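From: Rostyslav Derkach
Date: Aug 2, 2018
Subject: Re: [fiber-test] Launch conditions for the short patch cord round

Hi all,

Replying to the Furer lab on the launch question, and adding the shipping details for the next set.

> We measured the first set with the mandrel in place and again
> without it. The loss figures on the 50 micron cords differ by
> more than we can put down to connector cleaning. Which of the
> two should go in the results sheet?

Please report the values with the mandrel. The draft procedure asks for a controlled launch, and the Clusetti results were taken that way, so the two sets can be compared. Keep the other values in your own records. We may want them for the uncertainty budget.
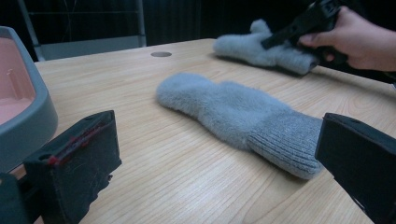 Vol. 7, No. 3, p. 115

The second set goes out from Chornovol next week. Cord 519 has been withdrawn after a scratch was found on the B end. Cord 669 takes its place and has the same length and connector type. If your sheet still lists 519, change the number and leave the row where it is.

Two requests. Inspect both end faces before the first mating and save the pictures with the cord number in the file name. Also write down the room temperature at the start and end of each run, which several sheets left blank last time.

I need all results by the end of October to have the comparison ready for the working group. If your source is out for calibration, tell me now and I will move you later in the order.

Regards,
Rostyslav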